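Tuesday, after lunch

Table clearing again. Chaimae Ouali wants a yes or no for the Stindow people by December on whether the thing can tidy a table, and I keep telling her that "tidy" is doing a lot of work in that sentence.

Went back through the Rolell logs this morning. 106 tries at picking a thin book off a flat surface, 18 I'd call clean. I threw out 16 more where it shoved the book to the edge and got it by the overhang. Ferenc counts those as good. I don't, because at home there's a mug in the way.

Boxes are fine. Boxes were fine two years ago. Anything with a lid and straight sides is a favour to the machine, and I'd be happier if we stopped putting boxes in the summary figure.

What bothers me more is the order of things. A kid clearing a table moves the box first or stacks the books on it, whatever suits. Our policy goes for whatever it saw most of in the demos. Change the angle of a book and it dithers. Shen's planner might help, but I haven't seen it run on anything except its own colour blocks.

Demos with the hand-held grippers: one lidded white box, two books, brown table. Books left crooked on purpose.
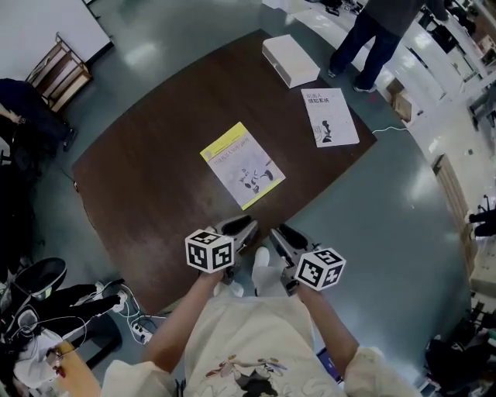
Ferenc Kiss reckons I'm marking too hard, that a machine which clears half a table and leaves the books is still half a table less for somebody with bad knees, and that a dishwasher doesn't put the plates away either.

Fair, but the dishwasher doesn't drop them on the floor. Rerun on Punolside weights tomorrow, books only, no sliding to the edge. Need to fix the scoring sheet first.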